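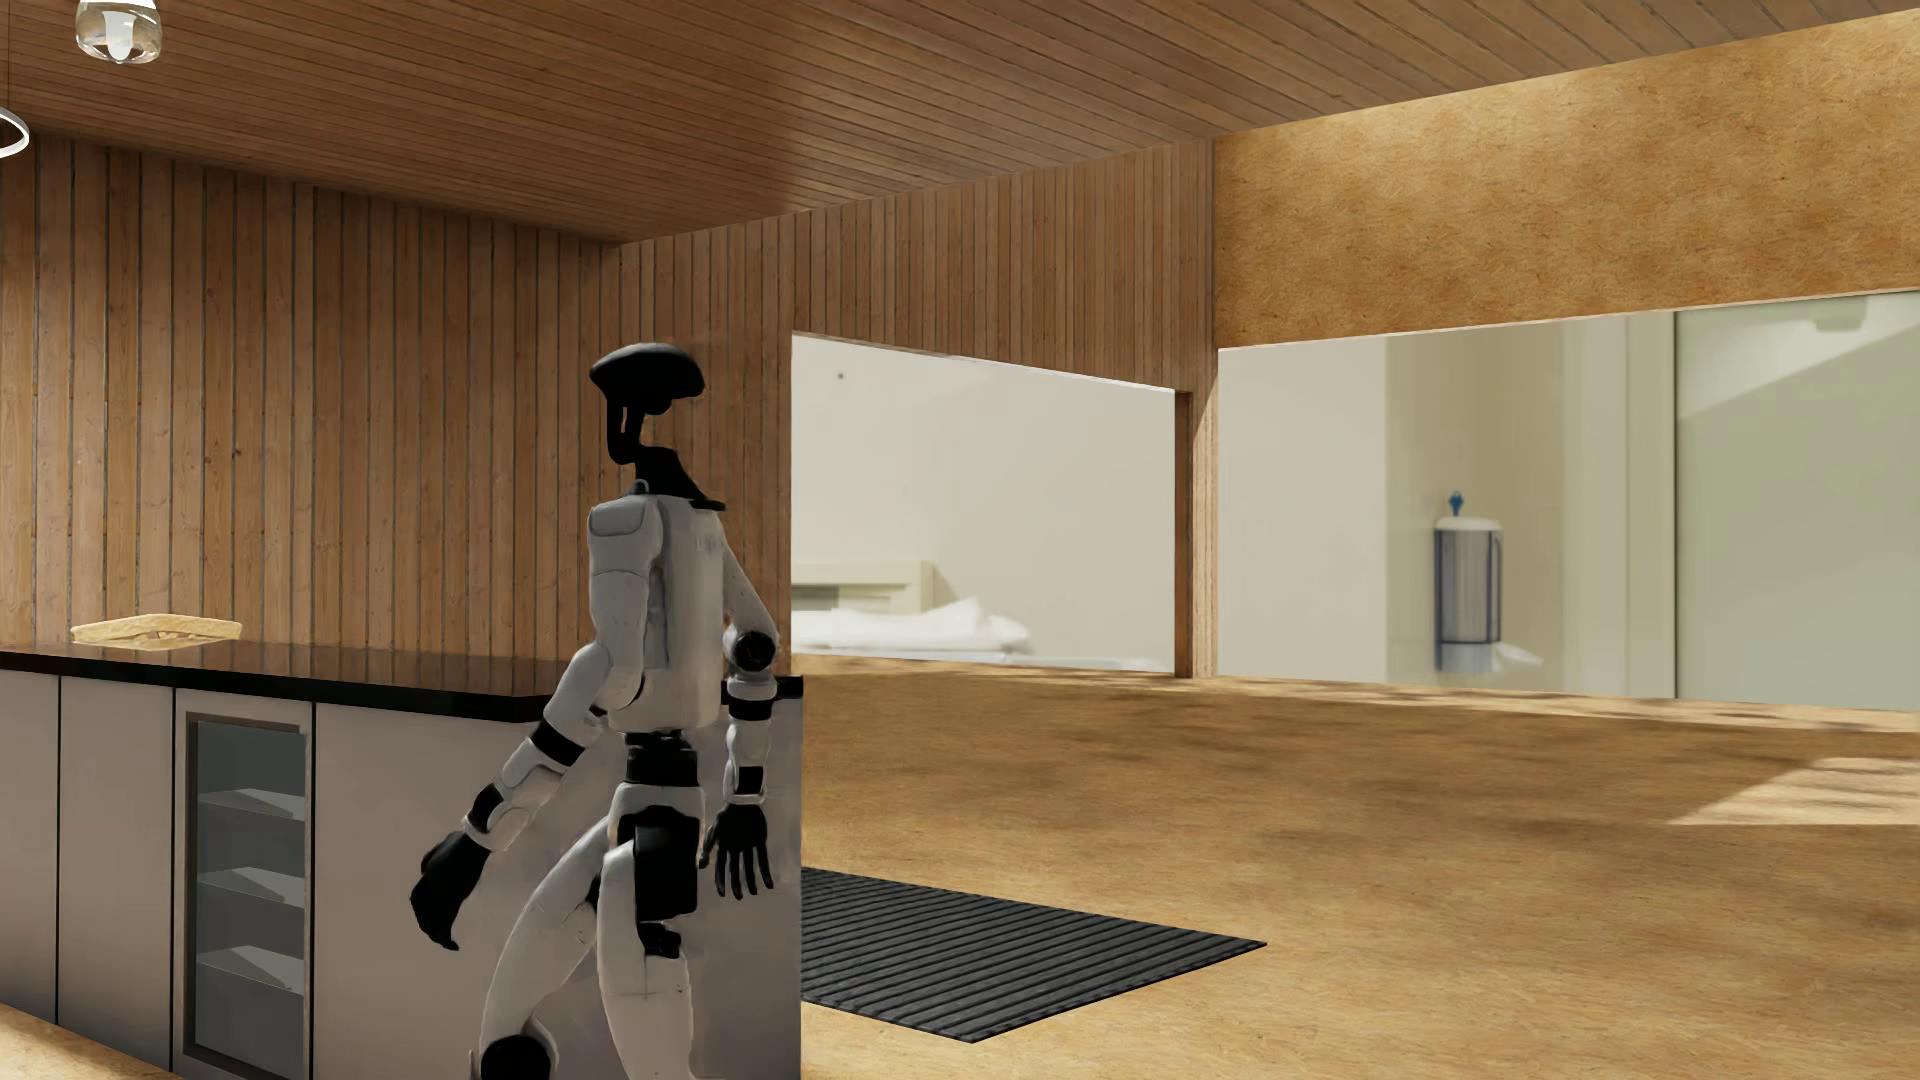
Should a brick-built trailer be designed to a fixed scale before anything else is settled? Only the wheelbase and the track width should be; the remaining dimensions are better left to the connection system.

I have argued this at our club tables for a while, usually against Delyth Trevor, whose Getham flatbed is scaled to the half stud along its whole length. It is a handsome model. It also flexes at the gooseneck, as the correct deck thickness left no room for a second layer of plates.

My own lowboy, the Costura, is 64 studs long and carries three axles. A strict conversion of the drawings gave a deck two plates thick. I built it at three, with the centre beam made from Technic liftarms pinned through bricks at both ends, and the deck stays level with a loaded excavator on it. The error in height is visible if the trailer is parked beside a drawing. At normal viewing distance the eye reads the wheel spacing first and forgives the rest.

Colour is a lesser matter, though builders spend more time on it. The grey side rails used nearly 131 tiles, and I would have swapped half of them for a stiffer kingpin mount.

There is a fair objection that loosening scale leads to caricature. It can. The Yilma tipper I took apart in August had a drawbar so thick that the tow vehicle looked like a toy beside it. My working limit is one plate of deviation in any vertical dimension, and none at the axles – past that, the subject should be built larger.

Delyth's limit is zero. She is rebuilding the gooseneck with metal axles inside it.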